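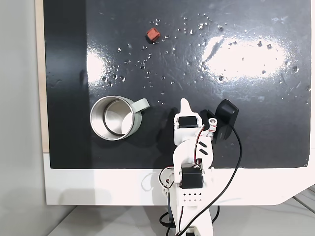
Tulosgate Opens Sample Room for Everyday Tableware in Prondham

Visitors can handle mugs, boards and small table goods before the new Sturnham line reaches stores in October

PRONDHAM – Tulosgate, the tableware and home goods company, today announced the opening of a public sample room on the ground floor of its Prondham office. The room will give shoppers, store buyers and workplace kitchen managers a place to pick up and compare items from the company's new Sturnham line before placing an order.

The opening display is built around the insulated travel mug with a handle, the item customers have asked about most in letters and calls to the company. The mug is shown in pale sage green with a brushed stainless-steel interior and rim. It will be offered in 3 sizes, all with the same handle, and a matching lid will be sold separately.

"People buy a mug with their hands," said Yanling Song, director of home goods at Tulosgate. "They want to know how the handle sits against the fingers and how wide the opening is. A page in a catalog cannot answer that, and we were losing orders to stores that could put the item in front of the customer."

Display tables in the sample room are white, with dark boards laid on top. The company chose the darker surface after early visitors remarked that pale items were hard to judge against a white tabletop. Small goods are set out on the boards with open space between them, and visitors are welcome to move them.

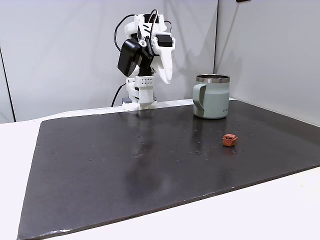
The sage-green travel mug on a dark display board at the Tulosgate sample room in Prondham.

The colors in the Sturnham line were developed with the design studio Zheng. Sage green was the first to be approved. A brick red is under review for a later set of small table pieces, and the studio has been comparing the two shades side by side under the lighting used in the room.

"We looked at a great many greens," said Jianguo Zeng, who led the color work for Zheng. "Several were handsome on a sample card and looked gray once they were on a rounded surface. The one we kept holds its color in daylight and in the evening. The handle and the body are the same shade, and we asked the factory to treat that as a firm requirement."

Tulosgate has also changed the way it takes comments on its products. Visitors may fill out a short card at the front desk or speak with a member of the product staff. Comments on the fit of the handle will be reviewed before the second production run. The company does not plan to change the shape of the first run.

Workplace buyers may reserve the room for private visits. Up to 7 people can be received at one time, and a reservation includes use of the sink and counter at the back of the room so that mugs can be filled, emptied and washed by hand.

"Our office customers ask plain questions," said Jhair Betancur, manager of workplace sales. "Will it stand on a desk without taking up too much of it? Can people tell theirs from the next one? We would like them to bring those questions here and try the mug for themselves."

The sample room is open from 10 a.m. to 4 p.m. on working days. Admission is free and no reservation is needed for parties of one or two. Orders placed in the room will be shipped from the Prondham warehouse when the line is released. Display items are not for sale.

Retailers who wish to receive the Sturnham price list should ask for catalog number 2056.

About Tulosgate
Tulosgate designs and sells tableware, kitchen goods and small items for the home. Its offices and warehouse are located in Prondham.

Press contact
Judite Vieira
Press Office, Tulosgate, Prondham

Reservations and workplace orders
Junhao Liao
Sample Room, Tulosgate, Prondham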